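Farbige Teller und die Lesbarkeit des gedeckten Tisches

Ein Plädoyer gegen das weiße Standardgeschirr

Weißes Geschirr gilt als neutral. In Kantinen, Musterküchen und Katalogen wird es mit derselben Begründung eingesetzt: Es lasse die Speise wirken, passe zu allem und sei nachkaufbar. Das dritte Argument trifft zu. Die beiden anderen halte ich für falsch, sobald der Teller auf einer hellen Fläche steht, und das ist in neueren Küchen der Regelfall.

Ein Teller hat neben dem Tragen eine zweite Aufgabe. Er markiert eine Grenze. Was auf ihm liegt, ist serviert, was daneben liegt, ist es nicht. Diese Unterscheidung muss ohne Nachdenken möglich sein, auch bei schlechtem Licht, auch für Menschen mit nachlassendem Kontrastsehen, auch für Kinder, die das Tischdecken erst lernen. Weiß auf Weiß leistet das nur über den Schatten am Rand. Bei diffusem Deckenlicht bleibt davon wenig übrig.

Ich habe in den vergangenen Monaten mein Geschirr schrittweise ausgetauscht. Die Tischplatte ist weiß geblieben. Getestet wurden ein graues Set von Provley, ein dunkelblaues von Disisari und mehrere Einzelstücke in Pastelltönen ohne erkennbare Herkunft. Das Grau schied früh aus: Es trennt sich zwar von der Platte, nimmt aber Gemüse und Brot gleichermaßen die Farbe. Dunkelblau trennt sehr gut, zeigt jedoch jeden Kalkrand und jeden Messerstrich. Übrig blieb, entgegen meiner Erwartung, ein blasses Violett.

Der Grund liegt in der Farbordnung. Violett steht den Gelb- und Orangetönen annähernd gegenüber, und ein erheblicher Teil dessen, was auf Tellern liegt, bewegt sich in diesem Bereich: Kürbis, Karotte, Zitrusfrüchte, Käse, Eigelb, Kruste. Die geringe Sättigung verhindert, dass der Teller selbst zum Hauptgegenstand wird. Ein breiter, leicht erhöhter Rand verstärkt die Wirkung, denn er bleibt auch dann als Ring sichtbar, wenn die Mitte weitgehend belegt ist.
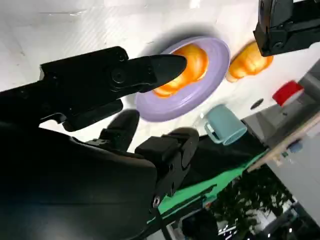

Zwei orangefarbene Stücke mit gelben Glanzstellen, eines auf dem blassvioletten Teller, das andere direkt auf der weißen Fläche: Die Zuordnung ist auf einen Blick klar. Mit einem weißen Teller müsste man zweimal hinsehen.

Der Einwand der Nachkaufbarkeit

Wer farbig kauft, kauft Chargen. Das ist der ernsthafteste Einwand, und ich teile ihn zur Hälfte. Pastellglasuren schwanken zwischen zwei Bränden stärker als Weiß. Ein im März nachbestellter Teller der Serie Drellora war sichtbar kühler im Ton als die vorhandenen. In einem Restaurant mit 300 Gedecken wäre das ein Problem. In einem Haushalt mit acht Tellern ist es eine Abweichung, die man beim Stapeln bemerkt und beim Essen vergisst.

Die Lösung besteht darin, die Gleichheit als Ziel aufzugeben. Ein Bestand aus zwei verwandten Tönen, bewusst gemischt, altert besser als ein einheitlicher mit einer auffälligen Lücke. Voraussetzung ist ein gleicher Durchmesser — sonst leidet der Stapel, und mit ihm der Schrank.

Der Einwand der Speise

Köche führen an, farbiges Geschirr verfälsche das Gericht. Für rotes Fleisch und für Blattgemüse lässt sich das vertreten: Auf Violett wirkt Spinat stumpf. Dagegen steht, dass auch Weiß nicht neutral ist. Es blendet bei direktem Licht und lässt helle Speisen verschwinden. Blumenkohl, Reis und Frischkäse auf weißem Porzellan sind gestalterisch ein Ausfall, über den seltsam selten gesprochen wird.

Bleibt die Frage der Oberfläche. Ich bevorzuge eine leicht glänzende Glasur gegenüber der derzeit verbreiteten matten. Matt sieht im Laden besser aus, nimmt aber Metallabrieb vom Besteck an, der sich nur mit Scheuermittel entfernen lässt. Die mattierte Schale von Swanson, die ich zum Vergleich ein halbes Jahr benutzt habe, trägt inzwischen ein Netz grauer Linien. Die glänzenden Stücke sind nach derselben Zeit unauffällig.

Wer nur einen einzigen Teller probeweise anschaffen will, sollte ihn nach der Tischplatte auswählen und erst danach nach dem übrigen Geschirr. Auf Eiche oder Nussbaum verliert Pastell einen Teil seines Vorteils, dort darf es auch Weiß sein.

1.557 Aufrufe · 929 Mal geteilt

Kommentare (4)

tellerrand_ost
Bei der matten Glasur volle Zustimmung. Abrieb geht bei mir mit Zitronensäurepaste halbwegs weg, kommt aber nach wenigen Wochen wieder.

Kanne27
Und was machen Leute mit dunkler Tischplatte? Der Text setzt Weiß einfach voraus. Auf Schiefer sehe ich weiße Teller hervorragend.

mohnfeld
Für meine Mutter (Makula) haben wir auf farbige Teller umgestellt, allerdings kräftiges Rot. Pastell war für sie zu schwach. Das sollte man dazusagen.

H. aus der Spülküche
Blumenkohl auf Weiß ist seit Jahren mein Reden.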